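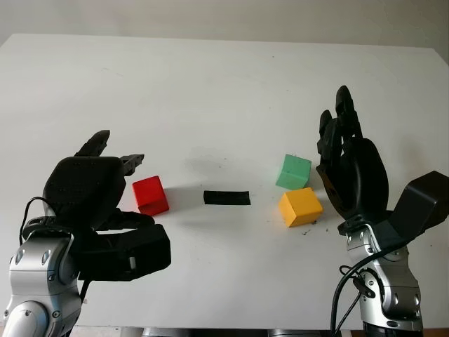 Hodent Folding Work Table, white top

Item no. 3372
In stock, Skindport warehouse. Ships Wednesday if ordered before noon.

Matte white top, steel legs, folds flat. Made for us by Barrientos since last May, same table as the old Costov one but with a better leg lock. Old Costov legs do NOT fit, please stop ordering them for this.

Size and load

Width 72 in, depth 30 in, height 29 in. Holds 495 lb spread out evenly, less if you put it all on one end. Weight 41 lb. One person can carry it, two is nicer on stairs.

Top

Wipes down with dish soap and a soft cloth. No bleach, no scouring pads, they leave dull patches that dont come out. Coffee is fine if you get to it the same day. Marker is hit or miss. Hot pans need a trivet.

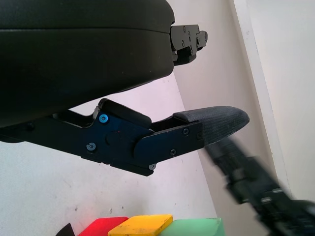
Replacement tops are sold separately, item no. 728, same screws. Pre-drilled. Allow 20 minutes and have somebody hold the far end.

Legs

Lock clicks twice. If you only hear one click push down on the crossbar and try again. Rubber feet included, plus 2 spares taped under the top. Uneven floor: turn the foot left to raise it, up to half an inch.

In the box

Table, spare feet, hex key, instruction sheet. No chairs. Carry bag is extra, ask for the long one, the short bag is for the 48 in table and the zipper wont close.

Returns

9 days, original carton, unused. Freight back is on you unless it arrived damaged. If the carton looks crushed write that on the slip before you sign, then call us.

Orders of ten or more: Otis Nakamura, sales desk. Parts and warrenty: Anas Semaan, mornings only.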